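Les matchs qu'on entend depuis la cuisine

Quand je suis arrivée en France, je ne connaissais du rugby que le ballon, et encore, je le croyais plus petit. Chez nous, à la maison, le sport était le football et un peu le cyclisme l'été, pendant la sieste. C'est Benito Garrido, mon voisin de palier à l'époque, qui m'a emmenée voir mon premier match, un jour de mars où il pleuvait de côté.

Le club s'appelle Akier. Il joue dans une division dont je n'ai jamais bien compris le numéro, parce qu'on l'a changé deux fois depuis. La tribune est courte, avec un toit seulement sur la moitié gauche, et les habitués savent très bien où s'asseoir. Nous, nous ne savions pas. J'ai passé la première mi-temps à essuyer mes lunettes et à demander à Benito pourquoi l'arbitre sifflait. Il me répondait chaque fois avec beaucoup d'assurance. Plus tard j'ai appris que la moitié de ses explications étaient fausses.

Ce jour-là il y avait 240 spectateurs, le chiffre a été annoncé au micro et quelqu'un derrière nous a applaudi. Contre Cordero, l'équipe que tout le monde ici aime détester, on est monté la saison suivante à 1 014. Je m'en souviens parce que ma sœur Begoña Calvo était en visite et qu'elle a gardé le journal. Elle trouvait cela très peu, elle qui a l'habitude des grands stades. Moi, je trouvais que c'était énorme, car il n'y avait plus de sandwichs à la pause.

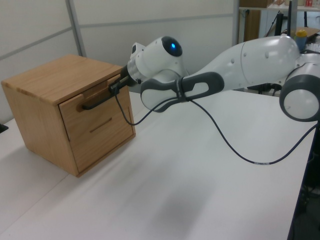 Petit meuble en chêne clair, le tiroir entrouvert.

Ce que j'aime le plus, je crois, c'est le bruit. À la télévision on entend surtout les commentateurs et une sorte de mer derrière eux. Au bord d'un petit terrain on entend les joueurs respirer, les crampons quand ils sortent sur le ciment, l'entraîneur qui appelle toujours le même ailier par son prénom. La mêlée fait un bruit sourd que je ne sais pas écrire, ni en français ni dans ma langue.

Depuis que j'ai déménagé, j'habite assez près du stade pour suivre le match sans y aller. J'ouvre la fenêtre de la cuisine et je devine. Un cri court, c'est une pénalité. Un cri qui monte lentement, c'est quelqu'un qui court le long de la touche – et s'il s'arrête d'un coup, le pauvre est sorti du terrain. Benito dit que c'est une façon paresseuse d'être supportrice. Il a peut-être raison, mais il vient quand même boire le café chez moi quand il fait trop froid.

La saison dernière nous avons fini avant-derniers. Pour celle-ci, on a un nouveau demi de mêlée, très jeune, qui parle sans arrêt et qui tape bien du pied gauche. Le prochain match à domicile est encore contre Cordero. J'ai promis d'y aller, avec le bon manteau, et de m'asseoir à gauche.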